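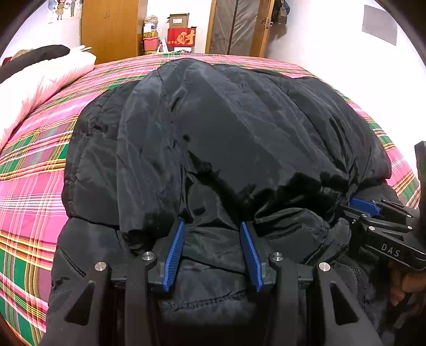 A padded jacket on the bed.

Home Laundry Wardrobe Kitchen Small Repairs Contact

Folding and storing padded jackets

Padded jackets take up more room than anything else in a wardrobe. Two of them on hangers will fill the space of five or six shirts, and on a hall hook they push everything else on to the floor. If you fold them properly they will go on a shelf or in a drawer, and they come out in a fit state to wear.

The method below works for a hip-length jacket with quilting, with or without a hood. Longer coats need one extra fold, covered further on.

Before you start

Empty every pocket, including the inside one. Coins and keys leave a hard lump which presses into the filling, and a forgotten tissue will make a mess of the next wash. Check the cuffs and collar for grease marks. A cloth wrung out in warm water with a drop of washing-up liquid will shift most of them. Go over the same patch with a clean damp cloth afterwards, then leave the jacket on a hanger overnight.

Don't fold a jacket that is even slightly damp. Feel along the seams and inside the cuffs, which are the last parts to dry. Thick filling can seem dry on the outside and still be damp in the middle, so if the jacket has been through the wash give it a full extra day.

Do up the zip all the way. Fasten any poppers as well. An open zip wanders about while you are folding, and the teeth can catch the lining.

Where to fold

A bed is the best place. A kitchen table is usually too narrow for the sleeves and the fabric slides off the side. Clear enough of the bed to lay the jacket out with both arms spread, and push the duvet over to one side. You can fold on top of a duvet but you'll be pressing down into something soft, and it takes twice as long to get the air out.

A cotton sheet or blanket grips better than a satin one. Shiny jackets slip about on shiny bedding.

The fold

1. Lay the jacket face down with the collar away from you. Smooth the back with the flat of your hand, working from the middle outwards.

2. If there is a hood, fold it down flat on to the back. Detachable hoods can come off and go inside at step 4.

3. Bring one sleeve straight across the back, then the other on top of it. Keep them level with the shoulders. Sleeves that hang down at an angle make a thick wedge at the bottom and the bundle won't sit flat.

4. Fold each side in by a few inches so that you have a long shape of even width. Press along it slowly with your forearm, starting at the hem and going towards the collar. The air needs somewhere to go and it leaves through the neck.

5. Bring the hem up to the middle, press again, then bring the collar end down over it. Turn the whole thing over.
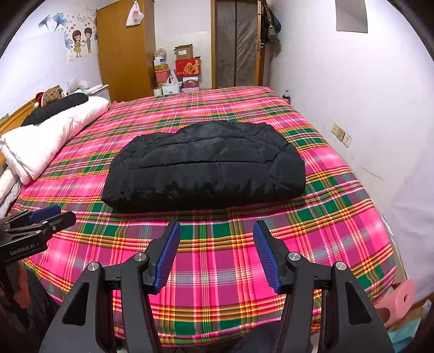 Leave the bundle for a minute or two before you pick it up. It will rise a little at the top as some air goes back in. If it springs right open, the sides were folded in too far or the air wasn't pressed out at step 4. Open it up and do that step again.

Try to make the folds along the stitched lines of the quilting where you can. The fabric is already thin there and bends easily. A fold through the fattest part of a channel will always try to open.

Long coats

For a knee-length coat, follow steps 1 to 4 and then fold in thirds from the hem. The bundle will be thicker and may need something to hold it. A wide strip of old pillowcase tied once round the middle does well. Elastic bands are too tight and leave a line.

Where to keep them

For everyday use in winter, a shelf is fine. Stack no more than three, with the heaviest at the bottom.

For the summer, use a cotton bag or a lidded box with some room to spare. I have two Nadden boxes under the spare bed and a Proltmont zip bag on top of the wardrobe. The bag is easier to get down but the zip is stiff. An old pillowcase does the same job for nothing.

I don't use vacuum bags for anything filled with down. They save a lot of space, but after six months the jacket stays flat in places. Synthetic filling stands it rather better, though I would still let it out halfway through. If you keep jackets in the loft, look at them in July, when it's hot up there and any musty smell will be obvious.

Cedar blocks or a small bag of dried lavender can go in the box. Keep them off the fabric itself, as the oil can mark it.

Getting the shape back

Take the jacket out the day before you need it. Hold it by the hem and shake it hard a few times, then hang it on a wide hanger with the zip undone. Flat patches can be worked loose by patting them between your hands.

If the filling has gone into lumps, put the jacket in the tumble dryer on the lowest setting for ten minutes with two clean tennis balls, provided the care label allows tumble drying. Stop and feel it halfway. Never iron a padded jacket. Creases in the shell will mostly drop out if it hangs in the bathroom while someone has a shower.

Small repairs before putting away

Look along the seams for loose threads and bits of filling poking through. Don't pull feathers out. Pinch the fabric from the inside and draw them back in, then rub the hole with your thumb to close it. A small tear can be covered with a stick-on nylon patch, cut with rounded corners so that it doesn't lift.

A stiff zip can be eased with a candle stub or a soft pencil run up and down the teeth. Wipe off what is left over before you close it, particularly on a pale jacket.

Last updated 24/10/2026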